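Norngate Handling Lab, Asatville
Hand-Held Gripper Work: Station Safety and Inspection Checklist, with Inspector Comments
March round. Stations covered: Sotomayor bench, Fedosham bench, training table.

How to use this sheet

Go through the items in order before the first recording of a shift. Mark each one OK, FIX, or N/A. Write a comment for every FIX, even when the repair takes a minute. A station with an open FIX in sections 1 through 3 does not run. An open FIX in section 4 or later can wait until the end of the shift if the lead signs for it.

The comments under each item are from this round. They stay on the sheet until the next round, when the next inspector keeps them or strikes them.

Section 1. Fingers and pads

1.1 Both finger plates seated, no play at the mounting screws.
OK at all stations. The Fedosham tool had one screw that turned a quarter turn by hand. Tightened on the spot and checked again after lunch.

1.2 No cracks at the screw holes or at the corners of the plates.
OK. Look at the plates under the bench lamp, from both faces. A crack at a hole usually shows on the back before it shows on the front.

1.3 Pads clean, ridges intact, no lifting at the ends.
FIX at the training table. One pad was lifting at the lower end. Replaced both, per the rule that pads are changed in pairs. Operators had been pressing the loose end back down with a thumb. Please don't do that. A lifted end can let go in the middle of a grip, and the object goes sideways instead of down.

1.4 Fingers close evenly and open fully on release.
OK. Test with nothing between the pads, ten slow closes and ten quick ones. Any sticking is a FIX.

1.5 Pinch points marked on the tool body.
FIX at Sotomayor. The label had worn off. New label applied.

Section 2. Operator

2.1 Long hair tied back, no rings or loose cuffs on the tool hand.
OK. One reminder given about a lanyard. Lanyards come off or go inside the shirt.

2.2 Free hand stays out of the closing path.
This item gets a FIX more often than any other. Out of 271 recordings I reviewed for this round, the free hand came between or next to the fingers in too many, nearly always to straighten an object that was starting to tip. If it tips, let it tip. Open the fingers, set the tool down, straighten the object, start the recording over. The tool has no guard and doesn't sense a hand.

2.3 Wrist breaks taken.
Maximum 60 minutes of continuous handling, then a break away from the bench. Two operators at Fedosham had gone over. The timer on that bench had a dead battery and has been replaced. The lead should look at the timer at the start of the shift, not when somebody asks for a break.

2.4 Operator has signed the handling page for the current tool version.
OK, all signatures present.

Section 3. Work surface and objects

3.1 Surface flat and stable, no rocking when leaned on.
OK at Sotomayor and Fedosham. The training table rocks slightly toward the wall. A shim is in place and holding. I am leaving this as OK with a note to recheck next round.

3.2 Drink bottles and other liquid containers capped before they are gripped.
OK. Check the cap by hand every time, including bottles that came sealed from the store. Grip on the body, below the shoulder, with both pads in full contact. Do not grip by the cap or the neck unless the task sheet says so. Keep the bottle upright for the whole move.

3.3 Liquid kept away from electronics, loose wiring, and open parts storage.
Comment below, as this one took some discussion.

The written rule used to say "no liquids on the bench." It was not being followed, and it could not be followed, because bottles are on the object list. A rule that the work itself breaks every day teaches people to skip the rest of the page. I have replaced it with the wording in 3.4 and asked the leads to hold people to that. 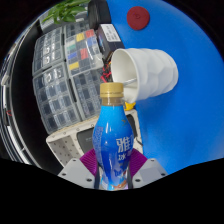 3.4 New wording. Any container with liquid in it is lifted and set down on the side of the bench away from cables and devices. If the layout of a task puts wiring or a device within a hand's width of the container, the wiring must be unpowered before the recording starts. Parts organizers near a liquid container are kept with their lids shut.

Leads asked whether "unpowered" includes battery devices. Yes. If it can be switched off, switch it off. If it can't, move it or swap the container for an empty one.

Operators asked whether they may use a bottle that is only partly full. Yes, with the cap on. A partly full bottle moves differently in the grip, so make one slow practice lift first and watch for sway.

3.5 Wires and cables in the working area are placed on purpose or removed.
Clutter is allowed. Many of our task sheets call for a busy background, and a bare bench isn't what the work is for. What I am checking is that the operator knows what each wire is. For every wire on the bench, someone at the station should be able to say whether it is connected to anything. At Sotomayor they could. At Fedosham there was one black cable that no one could identify, and it went to a live adapter under the bench. Marked FIX. The adapter was unplugged and the cable tagged.

3.6 Route of the move is clear.
Before the first lift, trace the path from pick to place with the empty tool. Light objects such as cups should not sit where the tool or the back of the hand will sweep them. If a cup is part of the layout, it can lie wherever the task sheet puts it, and the path goes around it.

3.7 No glass, no open blades, no exposed needles on the bench.
OK. One craft knife in a drawer at the training table, closed. Fine where it is.

3.8 Object weight within the limit.
Limit for one-hand work with the current fingers is 500 grams, contents included. Use the scale. Guessing by feel has been wrong in both directions. A full bottle from the larger size on the shelf is over the limit and has been taken off the object list until we have the stiffer plates.

3.9 Small parts accounted for after each task.
OK. Where an organizer is used as part of the background, close it before you start and look at the latch again when you finish. The floor around Fedosham had several small fasteners on it. Swept. Add a floor check to the end of shift.

Section 4. Camera and mount

4.1 Camera fixed to the tool with no movement when the tool is shaken lightly.
OK.

4.2 Lens clean.
FIX at the training table, fingerprint near the center. Use the cloth in the tool case. Don't use a sleeve, and don't use bench cleaner.

4.3 Both fingertips visible to the camera in the open and closed positions.
OK at all three stations. If a fingertip has dropped out of view, the mount has slipped. Reset it with the spacer and do not bend the arm.

4.4 Cable, if used, runs along the forearm with slack at the wrist.
N/A at two stations. OK at Sotomayor.

4.5 Personal items out of view.
Phones, badges, mail, and anything with a home address on it. Product labels on objects are fine. Shipping labels are not. One box at Fedosham had a delivery label facing the camera and was turned around, then removed. I would like the leads to check boxes in particular, because people stop seeing them after the first day.

Section 5. Emergency and spill

5.1 Absorbent pads within reach of the operator without walking.
FIX at Sotomayor. They were in the cabinet across the room. Moved to a hook on the end of the bench.

5.2 Power strip switch reachable from the operator's position and not behind objects.
OK, though at Fedosham a plant pot was starting to crowd it. Moved back. Plants are allowed as background but not in front of a switch.

5.3 Spill steps posted and readable.
OK. The steps are as follows, for anyone filling this out away from the bench.

Open the fingers and set the tool down on the dry side.
Switch off the strip.
Stand the container up if that can be done without reaching across wet wiring.
Use pads from the outside of the spill toward the middle.
Tell the lead before anything is switched back on.

5.4 Spill drill done this quarter.
Done at Fedosham and Sotomayor. Not done at the training table. FIX, due before the next round. At Sotomayor the operator went for the container first and the power second. Talked through it and repeated the drill in the right order.

5.5 First aid kit stocked.
OK. Burn gel restocked.

Section 6. Records

6.1 Shift log filled in, with tool number.
Of 216 log lines for the month, a few had no tool number. Without it I can't trace a worn pad back to the recordings it was used in. Leads should send incomplete lines back the same day.

6.2 Near misses written down.
Low count again, and I don't believe it. A dropped bottle that stayed capped is a near miss. A finger brushed by a closing plate is a near miss. There is no penalty for writing one up, and two of the changes on this sheet (3.4 and the floor check) came from near-miss notes.

6.3 Previous round's FIX items closed.
All closed except the stiffer finger plates, which are on order for all three stations.

Open items carried to next round

Training table: spill drill, recheck shim.
Fedosham: add floor check to end-of-shift page, confirm black cable stays tagged and unplugged.
Sotomayor: none open. Recheck the new pinch label for wear.
All stations: weight limit to be reviewed when the stiffer plates arrive. Until then the larger bottles stay off the object list.

Sheet to be kept at each bench in the clear sleeve. Older copies go in the binder by the door.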